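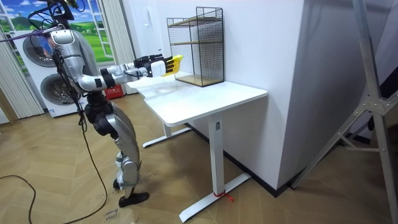
Robot at the standing desk, hand out toward the wire mesh shelf.

5/23/22 -- skip counting mats, second try

Put the Verkard mats out again with Graham's first graders. 12 kids, one mat each, hop by fives up to 50. The box says kids will "own" skip counting after one week. I don't buy it. What I saw was kids who can chant. Ask them to start at 15 and most go back to zero and sing their way up.

Graham Lightfoot thinks the chant is a fine first step. Maybe. My worry is that we score the chant and call it counting. The Ravthorpe sheet has the same problem, every row begins at the first multiple.

Changed after snack: covered the first two squares with masking tape. Three kids stopped dead. One counted by ones under her breath and got there, which I'd take over the song any day.

Cost note: full classroom set is 295 dollars. A roll of tape and a hallway floor would do the same job. Not signing off on more sets until I see the September numbers.

To do:
- bead strings, groups of five, no numerals
- start from 15, 25, 40 in mixed order
- ask Lacey for the old Alcaraz cards (drawer was locked)

Search this notebook... Go

14 shares | 3 comments

Lacey Birkett: Cards are in the blue bin now. Half the 30s are missing.

Graham L.: Still say the chant helps. Try them backward from 50 before you give up on it.

Lacey Birkett: Backward was a mess last time, but sure -- I'll bring the beads.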